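Small Voices, Full Houses: Sevley's Touring Season for the Under-Sevens

Music and theatre for the youngest audiences

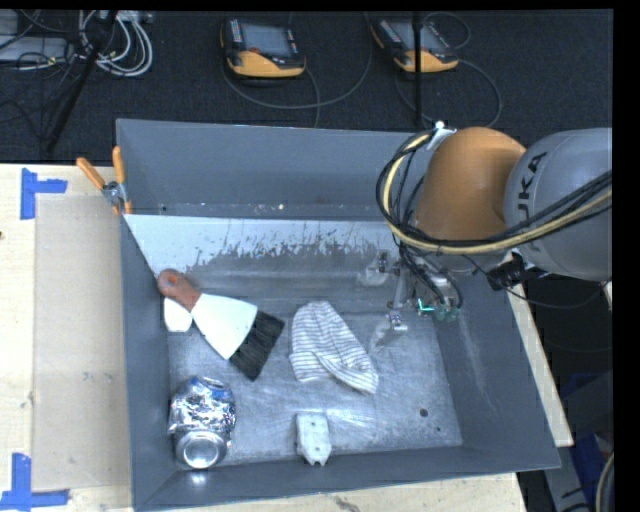 The market for live family music has changed considerably over the past decade. Parents who once waited until a child was of school age before buying a theatre ticket now look for performances suited to toddlers, and venues have adjusted their programmes to meet them. Morning shows, shorter running times and relaxed seating are standard at many regional houses.

Sevley, the children's music company based in Olstead, has built its new touring season with these families in mind. The production, The Puddle Parade, combines original songs, shadow puppetry and simple percussion in a performance lasting under an hour. It is intended for children aged two to six and their accompanying adults. Each date offers 2 performances, the first at 10.30 in the morning and the second in the early afternoon, so that families may plan around naps and meals.

The tour opens in August at the Zarei Theatre, Olstead, where the company has been in residence since the spring. The auditorium seats 605, but for this production capacity has been reduced to 501 in order to clear an area of floor in front of the stage. Children may sit, stand or dance there throughout. House lights remain at a low level and doors stay open, allowing families to leave and return as they wish.

The songs were developed in workshops at nurseries across the district. Early versions were played to groups of children, and those that failed to hold attention were shortened or withdrawn. The opening number, in which the audience supplies the sound of rain by tapping fingers on palms, survived nearly unchanged. A lullaby planned for the finale was moved to the middle of the programme and replaced by a marching song, which the company felt sent its listeners home in better spirits.

A recording of the full score will be released to coincide with the opening. It includes instrumental versions of every track for use in schools and playgroups, together with a printed songbook containing chords for guitar and ukulele. The songbook may be purchased separately at all venues.

Tickets are sold through Broketix and at theatre box offices. Babies under twelve months are admitted free of charge on an adult's lap but must have a ticket. Buggies may be left in the foyer. Signed performances are marked in the printed programme, and patrons who require wheelchair spaces are advised to contact the venue directly before booking.

Further dates for the winter leg of the tour will be announced by Sevley during the run at Olstead.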